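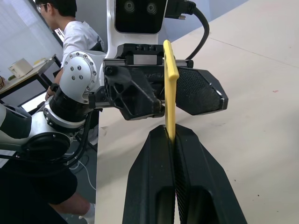 *A flat yellow plastic piece between two robot grippers, seen from one of the hands.*

**Fura publishes handover rules for two-arm robots**

*November. For immediate release.*

Fura has published a code of practice for robot work in which an object passes from one gripper to another. The document, titled *Handover Between Grippers: Good Practice for Shared Workspaces*, can be downloaded free of charge from the Fura website and may be copied and adapted with credit.

The code was written with Stekis, which builds gripper hardware, and Brudden, a test lab that works with small manufacturers. It covers stations where two arms share a work area and people walk, sit or work nearby.

Existing safety procedures at most of the sites we visited dealt with each arm separately. Few said anything about the moment when both hands have hold of the same part. If one arm moves early, the part can bend, snap or be thrown, and a person reaching in to fix the problem may be near two machines at once.

The code has 91 clauses. Most are short. The main requirements are these:

- One controller is in charge of the handover. The receiving gripper confirms its grip before the giving gripper opens.
- While both grippers hold the part, neither arm may travel more than 2 millimeters unless the move is coordinated.
- If the confirmation signal does not arrive within 2 seconds, both arms stop and hold. They do not open.
- Arm speed in the handover zone is limited to 50 millimeters per second whenever a person is inside the marked area.
- A stop button on either arm stops both.
- Cables are routed so that neither arm can catch them at any point in its reach. Loose cables on the floor are kept out of walkways.
- Finger pads are checked for wear at the start of each shift, and worn pads are replaced in pairs.

A separate section deals with thin and flexible parts such as strips, tabs and flat clips. These are harder to hand over than blocks because they can twist between the fingers without setting off a force alarm. The code asks operators to set grip force for each part, write it down, and repeat the test after any change of finger or pad. Printed fingers are allowed, provided the print file and material are recorded.

"We kept the language simple because the people who need it are setting up stations, often with a deadline," said Ambros Ammann, who edited the code for Fura. "A clause that has to be read three times will be skipped. We took out a good deal of text for that reason."

Ammann said the hold-on-stop rule drew the most comments during drafting. Some reviewers wanted the grippers to open so that a trapped finger could be freed quickly. The final text keeps the hold rule and adds a manual release that must be reachable without leaning over the table.

The code is voluntary. It does not replace national law, a site risk assessment or the instructions supplied with a robot. Sites that adopt it are asked to complete the checklist in Annex B and keep it at the station.

Tang, which runs training for robot operators, will offer a half-day course based on the code. Course material will be available in English and German.

Comments on the first edition can be sent through the form on the Fura website. Corrections will be listed there as they are made.

**Press contact:** Ambros Ammann, Fura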